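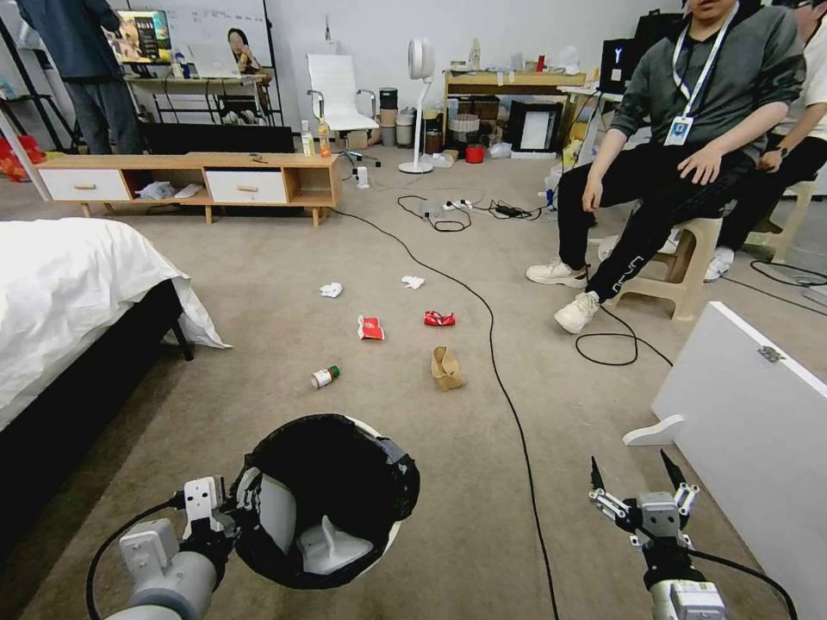 Tissues, a can, a wrapper and a paper cup on the carpet, bin ready.

Remument - race charts and scratch records, Linadico and Pirihi

README and data card in the same file, sorry, meant to split them and didn't get to it.

What it is

Thoroughbred race charts from two small tracks, Linadico (dirt main, turf inside it) and Pirihi (dirt only). 16 meets. Every race that was carded, including the ones that got canceled or moved off the turf. Entries, scratches, jockey changes, final odds, finish order, margins, comments. Typed up from the printed programs and the chart sheets, then checked against the stewards' notices where those were kept.

Main reason for doing this: late scratches. Most chart collections start from the horses that left the gate. If you want to know what a field looked like the morning of, and what it looked like at post time, you need the entries too, and those get thrown out. So entries are the base table and everything else hangs off it.

Not for live betting. No future cards, no feed, nothing updates on its own.

Maintained by Areeba Ansari. Mail is better than the issue tracker, I forget to look at the tracker.

Files

meets.csv - one row per meet. Track, label, surface notes, first and last race day as day-of-meet numbers.
races.csv - one row per carded race. Distance, surface carded, surface run, class, purse, condition, field size carded, field size run.
entries.csv - one row per horse per race, scratched or not. The big one.
scratches.csv - one row per scratch, with reason code and when it was announced.
rider_changes.csv - same idea, for jockeys.
comments.csv - the chart caller's short comments, as printed, seperate file because of the quoting mess.
names.csv - horse name lookup, see below.
notes/ - loose text notes per meet. Read these before you mail me about a weird race, it's probably in there.

All UTF-8, comma separated, header row on top. Empty means empty. There is no NA, no -1, no 999. If you see one of those it's a bug, tell me.

Keys

race_id is track letter, meet label, day of meet, race number. Day of meet and not calendar date, on purpose. Pirihi moved cards around for weather and the printed date on the program is often the date the card was supposed to run. Day of meet is always the day it did run.

entry_id is race_id plus program number. Coupled entries keep their letter, so 1 and 1A are different entry_ids and share a betting_unit. Don't join on program number alone. Late-season Linadico programs were reprinted after scratches and the numbers shifted. I use the first printing everywhere.

horse_id is ours. Means nothing outside this set.

Columns that trip people up

surface_carded / surface_run - these differ when a race comes off the turf. Class and purse stay as carded. Some off-the-turf races went at a slightly different distance, so use distance_run for anything to do with times.

final_time - seconds, hand timed at Pirihi for the early meets. timing_method tells you which. Please don't mix the two and build a speed figure out of it, somebody did and the figures were garbage.

margin - lengths behind the horse in front, not behind the winner. Nose, head and neck are kept as words in margin_raw and converted in margin_len. Conversion table is at the bottom of notes/margins.txt. Argue with it if you like.

odds_final - to a dollar, as printed. Favorites not marked, work it out from the column. Ties happen.

weight - assigned weight, then carried weight. Overweights are in there. Apprentice allowance already taken off in the assigned number, flag in app_flag.

equip - blinkers on, blinkers off, front wraps. Only as good as the program. Blank does NOT mean no equipment, it means no change was printed.

dnf_code - pulled up, eased, fell, lost rider. Eased horses sometimes get a finish position in the chart and sometimes don't. I left it the way the chart had it. So finish_pos can be blank or filled for an eased horse, check dnf_code first.

dq - original finish in finish_cross, official one in finish_official. Most people want official. If you're modeling how fast horses are you want cross.

Scratch reasons

Codes are in scratches.csv and they are coarse: vet, stewards, trainer, off turf, also-eligible not drawn in, gate, unknown. Unknown is a big bucket, bigger than I wanted. The older notices just say scratched and that's it. I didn't guess.

Gate scratches only get that code if the horse was scratched after reaching the gate. A horse that got loose in the post parade is vet or stewards depending on who made the call. Fuzzy. There's a note on each one I wasn't sure about.

announced is morning, before first post, or late. Clock times where we had them, in announced_clock. Linadico wrote the clock time on the notice, Pirihi mostly didn't, so that column is lopsided by track. Don't read anything into it.

Horse names

Program names were in all caps with the apostrophes dropped half the time. names.csv has every spelling found and the horse_id it maps to. Horses matched on name plus sire plus foaling year. Where sire was missing, trainer had to match too, and those get match_quality = soft. Drop the soft ones if it matters for you.

Imports with the same name as a local horse: country suffix kept. Few of them, but they bit me once.

How it was made

Programs and chart sheets typed in by hand, two passes, different person on each pass where possible. Where the passes disagreed we went back to the paper. Where the paper was unreadable the cell is blank and there's a line in notes/.

Scanning was tried first. The chart sheets are tiny type on thin paper and the fractions came out as soup. Running lines especially. Hand entry was slower and way less annoying to fix.

Cleanup is done with Bisto, our little checking script, it's in tools/. Bisto looks for:

field size run that doesn't match entries minus scratches
a horse in more than one race on the same day
finish positions with gaps and no dnf_code
margins that go negative
final odds missing on a starter
a rider on more than one horse in the same race
surface changed with no notice on file

Run it from the top folder:

python tools/bisto.py --all

Or on a single meet:

python tools/bisto.py --meet L-fall

It prints up to 300 warnings and then stops, change the limit in the config if you want the lot. A clean checkout still gives warnings for the Pirihi spring meets. Known, listed in notes/known_warnings.txt. Leave them.

No dependencies past a plain Python install. Used to need a spreadsheet library, took that out in November.

What's missing

Claims. Who claimed what and for how much. Have the claiming price, don't have the claims. The slips were kept somewhere else.

Workouts. Nope.

Payoffs are win, place and show only. Exotics were printed in a format that changed every meet and I gave up - might come back to it.

Fractional times for most of the Pirihi route races. The far-side timer was out for a long stretch and the caller just left them off.

Starter optional races are lumped in with allowance in class_short. class_full has the whole condition text, use that if you care about the difference. You should probaly care about the difference.

Trainer changes between entry and race. Chart trainer wins, program trainer is not stored.

Bias, or whatever you want to call it

Small tracks, cheap horses mostly, short fields late in the meets. Lots of the same barns over and over. A handful of riders win a big share of the races and they ride for the same few trainers, so jockey and trainer effects are tangled up bad. Anything you learn here may not carry to a big circuit. I wouldn't bet it does.

Turf is Linadico only. So turf vs dirt is also partly track vs track. Filter to Linadico before you compare.

Comments are one caller's opinion per track. The Linadico caller wrote "no rally" for practically everything in the back half. The Pirihi one was more generous. Don't run word counts across the tracks and call it a finding.

Splits

None shipped. If you need train and test, split by meet and keep the later ones for test. Splitting by random rows puts horses from the same race on both sides, and the finish positions leak. Same problem with splitting by race if you use past performance columns. By meet is fine.

Terms

Free for research, teaching, hobby stuff. Say where it came from. Don't repackage and sell it. People's names in here are riders and trainers as printed in public programs, nothing private, no addresses. Owners were left out, several were just families with a single horse and it didn't add anything.

Fixes

If you find an error send me the race_id, the column, what it says, what it should say, and what you're going by. A photo of the chart sheet is great. "Race looks off" I can't do much with.

Fixes go in as found. CHANGES has the list, newest on top.

To do

exotics, maybe
split comments by caller
redo the soft name matches with foaling reports if I can get them
Pirihi notices from the wet spring, someone said they have a box, waiting to hear
split this file into a README and a card like a normal person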